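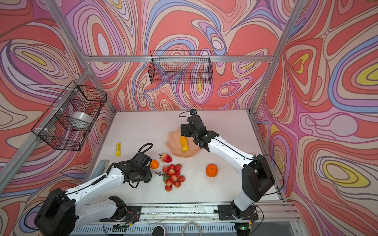 ULSIDE, November – The Ustell food cooperative will open its new fruit and vegetable market in the former Pramau printing hall this month. The market will be open every morning from 7 a.m., and it will offer space for 87 growers from the valley.

Until now, most small farms near Ulside had to bring their harvest to the wholesale yard at Yip, 12 miles away. For many families the trip was too long for the quantity they could sell. With the new hall they can deliver in the town itself, also in small amounts, and they receive payment on the same day.

The cooperative was started by a group of fruit growers and has today 287 member households. Members pay a yearly fee and get a lower price on seasonal boxes. Persons who are not members are equally welcome to buy at all stands.
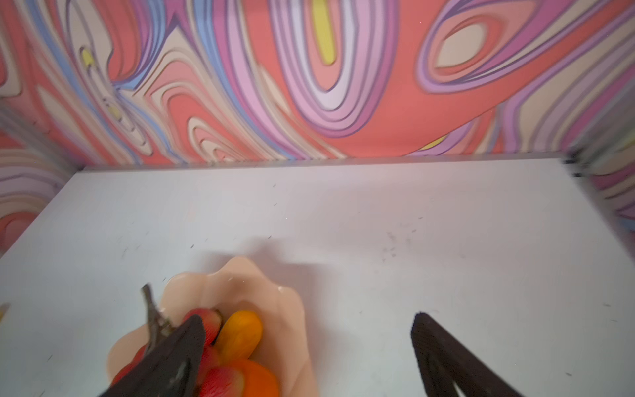 Prices will be written per pound and per piece, so that older customers and people living alone can buy only what they need. Fruit with small marks on the skin will be sold on a separate stand at half price – it tastes the same, and in earlier years much of it stayed in the orchards.

The hall has 2224 square feet of selling area, a cold room and a covered place for bicycles. The old brick front was kept. Work on the second entrance is not finished yet, and visitors are kindly asked to use the door on the river side.

In the first weeks the market will have mainly apples, pears, squash, cabbage and root vegetables. A small number of stands will also carry fruit from outside the region, with the place of origin shown on a sign.
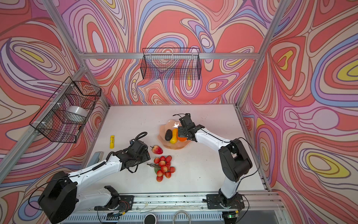

*A strawberry on the table, with an avocado and other fruit in a scalloped bowl.*

Growers who wish to rent a stand for the spring season can ask for the form at the Ustell office in Ulside. The office is open until 4 p.m.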